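Staff Profile: Chrysoula Pappas, Garment Care and Folding, Alton Laundry Services

23 December 2022

The finishing room at Alton is at its busiest in the last full week before the holiday closure. Chrysoula Pappas, who supervises the infant and children's section, agreed to speak with the newsletter between the morning and afternoon loads.

Ms. Pappas joined the company from Politis, a hotel linen contractor, where she handled sheets and table linen. She described the move to small garments as a considerable adjustment.

"A sheet has four corners and you know where they are," she said. "With a baby's robe you have a hood, two sleeves, a belt if you are lucky, and it is all the size of a pillowcase. I was slow for months."

The section processed 697 pieces in its most recent weekly return, of which 285 were terry cloth. Terry is sorted separately, as the loops catch on zippers and hook fastenings. Ms. Pappas asks her staff to close every snap before washing and to open them again at the folding table, where each one is checked by hand.

"People look at the top of the snap and think they have checked it," she said. "I want them to feel for the one underneath. If the cloth is pulling around it, we set the piece aside for mending."

Asked about items that combine two fabrics, she said that they require the most patience.
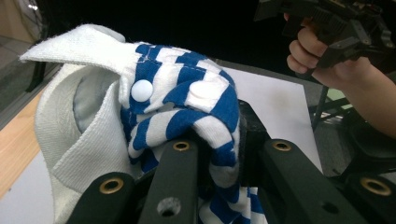 "Knit and terry do not behave the same way," she said. "The knit twists, the terry holds whatever shape it was dropped in. I start at the seam where they meet and work outward – never from the hem."

White pieces with colored stripes are washed cool and kept apart from plain whites. Mending is passed to Enham, whose collection takes place on Tuesdays, and finished bundles are labeled under the Bindix system with no more than 2 garments to a sleeve.

The section will close over the holiday and reopen in January. Ms. Pappas has 31 bundles to complete before then, and she excused herself to return to the table.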